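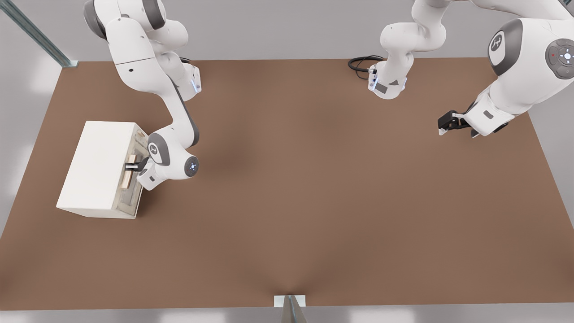

Briretti Completes Rollout of Low-Temperature Curing Line for Table and Desk Tops

RELTSIDE – Furniture manufacturer Briretti has completed the changeover of its Reltside finishing shop to a low-temperature powder curing process. The line entered full production in September and now handles all table and desk tops sold under the Hegazy contract range.

The process replaces a solvent-based lacquer that had been in use at the site since the shop opened. Coated panels pass through two infrared zones and one cooling zone before inspection. Drying racks used under the previous method have been removed, and the floor area has been reassigned to edge preparation.

"The limiting factor was always the edge," said Araceli Bañuelos, head of finishing at Briretti. "A flat face cures evenly at almost any line speed. A routed edge takes up heat at a different rate, and if the board holds too much moisture, it will crack there first. Most of the trial period was spent on board conditioning and very little of it on the ovens."

Trials covered 193 panels in matte finishes. Each panel was checked for film thickness, adhesion and edge cracking, then stored for two weeks and checked again. Panels that failed the second check were cut into sections and the moisture content of the core was recorded. As a result, the company has tightened its incoming board specification and now holds stock in a conditioned room before machining.

Powder that does not adhere to the panel is collected and returned to the feed hopper. Color changes take about 100 minutes, including booth cleaning, and are scheduled at the end of the day shift where order volumes allow. Dark and light colors are run in separate blocks.

The Hegazy range is offered in rectangular and round tops, with square or eased edges. Matte finishes are standard. Gloss finishes remain available to special order and will continue to be sprayed by an outside finisher. Part numbers for existing tops are unchanged, but replacement tops ordered to match lacquered furniture may show a slight difference in sheen. Customers should request a sample before ordering.

Rachid Lahlou, operations manager, said lead times for standard tops would stay at their current level through the end of the year. "We will review them when the second spray booth is commissioned," he said.

Revised care instructions and finish samples are available from the Reltside sales office.

Media contact: Caoimhe Flanagan, Briretti Communications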